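Home
News
Clients
Work
Contact

Kurkelia Named Agency of Record for Sativine

October
By Eylül Dönmez, Kurkelia press office

Sativine, a maker of bottled fruit drinks and cordials, has picked the advertising agency Kurkelia to handle its brand strategy, creative work and media buying. The contract runs for 2 years and takes effect this month.

Kurkelia was chosen after a review that began in the spring. The account was previously split between two suppliers, one for radio and one for print. Both will now be run from a single team at Kurkelia, along with outdoor advertising and the company's email program.

"We had good ads in one place and different ads in another, and customers told us they didn't know they came from the same company," said Kamala Chowdary, head of marketing at Sativine. "Kurkelia showed us a plan we could follow month by month, with the costs laid out."

The first campaign under the new agreement will start in January. It will include radio spots, bus shelter posters and in-store displays at grocery chains that carry the full line. Radio spots will run on weekday mornings and on Sunday afternoons, when Sativine's own sales records show the most repeat buying. Kurkelia will write and produce the radio work in house. Posters will be designed by the same team and printed by Costov, which has worked with the agency on earlier outdoor jobs.

Sativine's logo and bottle labels will stay as they are. The agency will review the wording on the shelf cards and multipack cartons, which has not been updated since the cordials were added to the range. 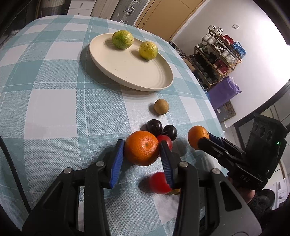
Account Team and Reporting

A team of eight will work on the account from Kurkelia's main office. Media plans will be set every 12 weeks, and spending can be moved between radio and outdoor at each review. Kurkelia will give Sativine a written report after each period showing what was bought, what was paid and how sales moved in the stores covered.

Radio and outdoor together will take up 80 percent of the media budget in the first year. The rest is set aside for store displays and email. The companies are not releasing the total value of the contract.

"They asked us to stop changing the message every season," Chowdary said. "That was a fair point, and we have agreed to keep one line for the whole first year."

About Kurkelia

Kurkelia is an independent advertising agency serving food, household and regional retail clients. Its services include brand planning, copywriting, design, audio production and media buying.

About Sativine

Sativine makes fruit drinks and cordials sold in grocery stores and through food service distributors.

Press contact: Eylül Dönmez, Kurkelia

Recent News
Kurkelia Renews Outdoor Contract With Ağca
Audio Studio Opens to Outside Bookings
Costov Added as Preferred Print Supplier
Media Buying Desk Moves to Quarterly Planning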